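Flumthorpe Playing Field Association
Minutes of the general meeting held in the Pumphrey Room, 21 Jun 2026

Present: Ifor Voyle (chair), Lachlan Fairweather (minutes), and members as signed in the attendance book. Apologies were taken from the bowls section.

1. Minutes of the May meeting

Agreed, with one correction. Under item 6, "the lower gate" should read "the lane gate". The lower gate has never had a padlock.

2. Matters arising

The water company has replied about the standpipe. It will not move the meter but will replace the cover. No date given. Lachlan Fairweather to write again if nothing is heard before the next meeting.

The hedge on the Rendberg side was cut back before the nesting season. The contractor left the brash in the ditch and has been asked to come back for it. The invoice is being held until then.

3. Accounts

The balance in the current account stands at £2,974. The insurance is still to come out of this. Hire income from the field was up on last spring, mostly from the school using it on weekday afternoons while its own pitch is reseeded. That arrangement ends with the summer term.

A member asked whether the reserve should be moved to an account that pays some interest. Ifor Voyle said the last attempt had failed over signatures, as two of the people named on the mandate had left the village. New forms to be collected from the bank and brought to the next meeting for signing.

4. Drainage of the lower pitch

The meeting had before it a letter from Bastberg, who looked at the pitch in May. Their view is that the old clay drains are blocked at the lane end and that the rest may still be sound. They propose rodding the main run first and only digging if that does not clear it. Rodding and a camera survey would cost over £2,000, payable on completion.

There was a long discussion. Some members felt the money would be better kept back for a full job later. Others pointed out that nine home matches were called off last season and that the juniors had been sent to play away for most of the winter. It was also said that the puddle by the far goal was there before the drains were ever blamed for it, and that the ground has sunk at that corner.

Agreed to accept the quotation for rodding and survey only. Bastberg to be told that no digging is to start without a further vote. Ifor Voyle to meet them on site and show them the old plan, which is kept in the cupboard with the line marker.

5. Kit and lost property

The junior kit is to be washed and sorted by size before the end of July. Numbers are coming off several of the shirts and these will be put aside for training. Shorts are in better order, although the smaller sizes are short because children grow out of them and they do not come back.

Lost property left in the changing rooms will be kept until the end of August. After that, anything fit to wear goes to the charity shop and the rest to the rag bank. A notice to this effect will go on the door and in the village newsletter.
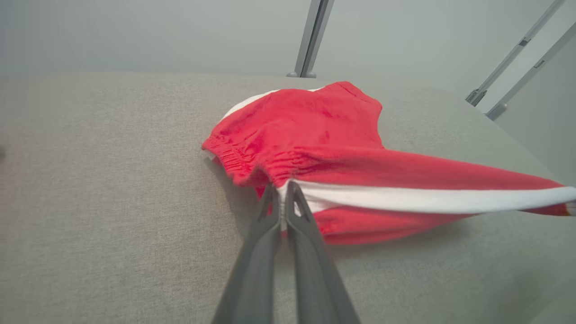 Lachlan Fairweather thought August was too soon, as families are away and some of the juniors will not be back on the field until training starts again. He would sooner see the end of September. After some discussion this was agreed, and the notice will be worded accordingly.

It was suggested that parents be asked once more to put names in clothing. Agreed to add a line to the registration form.

6. Field use over the summer

The fun day will go ahead on the upper pitch only. Cars to park along the lane side and not on the cricket square. The rope and stakes used last year are in the shed, but the stakes want sorting, as several are split.

A request has come in from a dog training class for one evening a week. Four members spoke in favour. There was concern about mess on the pitches, and about the class overlapping with cricket nets. Agreed to offer the strip beyond the pavilion on a month's trial, at the normal hourly rate, with the organiser responsible for clearing up.

7. Pavilion

The back gutter is leaking at the joint again. The hot tap in the home changing room runs but cannot be turned off fully. Both to be looked at on the same visit to save a second call-out charge.

The keys are not all accounted for. Anyone holding a key is asked to tell Lachlan Fairweather, even if they believe he already knows.

8. Any other business

The bench by the lane gate needs a new slat. Timber is already in the shed.

A member asked that the mowing be done earlier in the day on match days. Ifor Voyle will speak to the mowing contractor.

The date of the next meeting will be posted on the noticeboard. The meeting closed at twenty past eight.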